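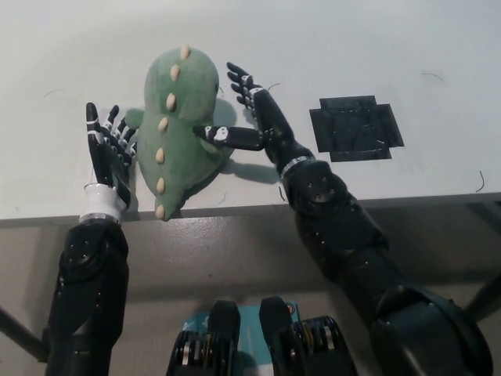
Utalitz opens December toy drive for regional families

Sep 25, 2024

Utalitz, the family support service based in Ballarat, is now taking donations of new toys, books and games for its December toy drive. Parcels will go to children in 1566 households across the Central Highlands and the Wimmera.

The drive is in its seventh year. Last December the service handed out 4000 items through schools, neighbourhood houses and its own counter. Requests from families have already passed last year's total, and the biggest gap is in gifts for children under three and for teenagers aged 13 to 16.

"We get plenty for the five to eight age group and we're grateful for it," said Inger Gunnlaugsson, general manager of Utalitz. "If you're standing in the shop and can't decide, please think of the babies and the older kids. Soft toys, bath toys, a decent basketball, a voucher. Those go first."

Donations must be new, unwrapped and still carrying their labels. Soft toys should have stitched eyes and no loose parts. The service can't accept second-hand goods, toys that use button batteries, or anything with food in it. Wrapping paper and sticky tape are welcome and can be left at the same places.

Collection bins are at all 60 Borko hardware and garden stores in Victoria, next to the service desk. Borko will also carry the goods to the Ballarat depot at no cost.

"Our drivers are on the road between those towns anyway, so the freight was the easy part," said Todor Petkov, regional operations manager at Borko. "Last year the Horsham bin filled up twice in a week. We've put a bigger one there."

Freight company Overgaard has lent a warehouse bay for sorting. Parcels are packed by age group and labelled with a number only, so family names stay with the caseworker. People who would like to help with packing can book a two-hour shift on the Utalitz website. Packers under 16 need an adult with them.

Families can ask for a parcel through their school, their maternal and child health nurse, or by calling in at the Utalitz office. No proof of income is required. Interpreters can be arranged for any appointment.

Cash donations are used to fill gaps in the age groups. Gifts of $2 or more are tax deductible.

Media contact: Felicidad Lagman, communications officer, Utalitz. Interviews and bin locations are available on request.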